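Minutes of the Humphreys House Clothes Swap Group
16 October 2023, in the upstairs lounge

Present: Jhair Arango (chair), Mikance and Surine house reps, plus two new faces from the ground floor. Apologies from the Stolteo house rep.

1. Last minutes
Agreed, with one correction: the September swap finished at 12, not 2. Everybody who stayed to the end remembers it well!

2. How September went
Jhair said it was the best swap so far and the room agreed loudly. Roughly 25 people came through, and the coat rail was bare before the tea had brewed. Children's things went more slowly, mostly for want of size labels. Surine has offered a roll of sticky labels and will bring it to the sorting evening. Lovely to see so many people trying on things they would never have picked up in a shop – the green velvet jacket has been spotted out and about twice already.

3. Trousers
A long and very cheerful item. Trousers were in a heap last time and came out creased, with legs wrapped round one another, so people gave up looking. Mikance rep suggested we all lay them out flat at home on the bed before they come in, full length, legs straight and pockets smoothed down. Black pairs need the most care as they all look alike in a pile and the cut is the thing people want to know. A flared leg should be left showing, not folded under.

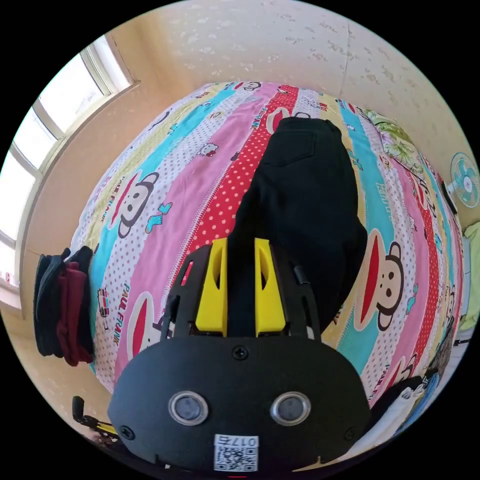
It was agreed that each pair will then be folded once lengthways and once across, with the label pinned at the waistband. Anything with a broken zip goes in the mending bag. Surine asked if we could hang them instead. We have 10 clip hangers, so the smartest pairs will go up and the rest will be folded on the long table.

4. Bedding
Question from one of the new members: do we take sheets and duvet covers? Yes please, if clean and marked single or double. Bright prints and cartoon ones are very welcome, they always find a home. Pillows still no.

5. Mending table
Went down a treat and will be back. More black thread needed, also buttons of any kind. Mikance to ask on the landing noticeboard.

6. Any other business
The full-length mirror has a wobbly foot. Jhair to look at it.
Kettle to be descaled before the next swap.
Leftovers from September are still in the hall cupboard, to be sorted first.

Actions
Jhair: mirror, kettle, book the lounge.
Surine: labels and pins.
Mikance: thread, buttons, notice.
All: trousers flat, pockets emptied.

Next meeting to be fixed once the lounge booking is confirmed.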